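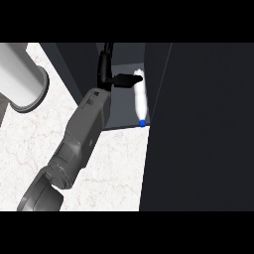
Benel Events is pleased to announce that bookings for custom table sculptures and branded displays in sugar and chocolate are now open for the winter season. The details follow in this thread. 10/6/25

Our studio in Flimholm accepts orders from companies, hotels, museums and private hosts. Each piece is designed for one event and is not repeated for another client.

The design stage is led by Jovita Cuevas. Clients receive a pencil sketch first, then a small color model. Changes to the sketch are included in the price. Changes to the model are charged by the hour.

Logos can be cast in clear sugar, carved in dark chocolate or painted on a sugar panel. Please send artwork as a vector file. Very thin lettering does not cast well, and we may ask for permission to thicken it.

Standard centerpieces start at $295. Large display pieces for lobbies and stages start at $1895. Delivery within the city is included – delivery elsewhere is quoted separately.

The largest piece now offered is the Nondine arch, which is built on site by Rigoberto Alvarado and his team. It requires a level floor, a freight elevator or ground-floor access, and four hours of undisturbed setup time.

Sugar work is sensitive to damp air. We ask venues to keep displays away from fountains, kitchen doors and open windows. Chocolate pieces should also be kept out of direct stage lighting.

A venue form is sent with every quote. Please have it completed by the person in charge of the room. Forms returned without ceiling height or door width will delay the booking.

Clients who wish to serve the sculpture to guests must tell us when ordering. Display pieces contain supports and are not meant to be eaten. Serving pieces are made separately, and a full ingredient list is provided.

The Ochoa Room at our studio is open for viewings by appointment. Finished samples may be seen there, and Napaporn Chareonsuk will be glad to discuss themes, colors and table plans. Groups are limited to 32 guests.

Orders for December events should be confirmed with a deposit by the last working day of October. Later requests will be placed on a waiting list in the order received.

For quotes and viewings, please send us a message through this account or call the studio office at extension 3134 and ask for Yareli Tlapale.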